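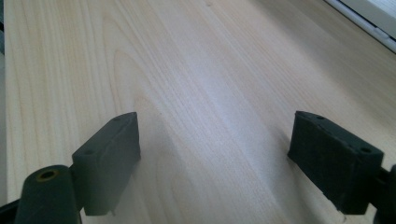 Talk: Why the monster needs a friend
Slot is after lunch. Speak up.

Opening. Ask who has seen "Queiroz." Wait. Ask who has seen it sober. Move on quickly.

For everyone else: a lonely lighthouse keeper raises a giant squid, the squid gets bigger, the navy gets upset. It runs 100 minutes and the squid is on screen for 63 of them. I sat there with a stopwatch, so please write that number down.

Point one. The squid can't talk, so the keeper talks for both of them. Every creature movie has this problem. In "Akar" they solved it with a child who explains the bear's feelings to the army. The army listens, which tells you how much research they did on armies.

(Clip 1 goes in here. If the sound fails, do the roar myself. Short version.)

Point two. Size. The first draft of "Queiroz" had the squid at 77 feet. The studio asked for bigger, the director asked for sadder, and they settled on wet. Pause for laugh. If no laugh, drink water.

Point three. The friend has to get hurt in the last half hour. Check your watch next time. In "Esik" the moth goes down so close to the one-hour mark that I suspect a union rule.

Clip 2, the harbor scene. Watch the keeper's hand. He's patting a tennis ball on a stick and he's still the best thing in the movie -- the tennis ball is a close second.

Skip if running late: the Mevby sequels. There are 3. The last one has no monster, only people remembering the monster, and I have a soft spot for it that I can't defend in public.

Questions. Someone will ask about the dog. The dog lives. Someone else will say I've ruined the movie by telling them. It's been out since August and the dog is on the poster, wearing a medal.

Get the clicker back to the front desk by 4.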